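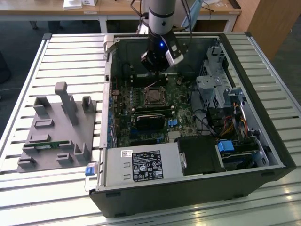 Is it still possible to meet a professional wrestler without paying for a photo ticket?
At small shows it is quite easy, if you stay after the last match and wait near the merchandise table.

I learned this from Pauline Treloar, who has written to me since my first post about wrestling. She keeps a notebook with every wrestler she has met, and the last number in it was 124. My own list has 38 names, and I was proud of it until I saw hers.

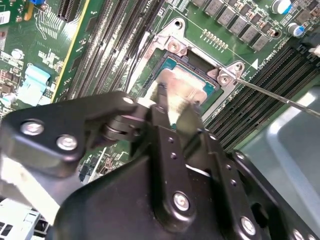 Bălan, April

The show started at 7 in the evening in the school sports hall. I think there were roughly 50 people when I came in, but later the benches were full. The main match was Mircea Olteanu against a masked man called Kanamis, and it ended with a count-out, which I do not like very much.

After the show I spoke with Paraschiva Vlad, who won the second match. She asked where I had traveled from and she signed my program on the back, next to the list of matches. Her pen was almost empty, so the last letters are hard to read. She told me her next match is against Lleucu Wynne, from Wales. I have already asked my brother if he can drive.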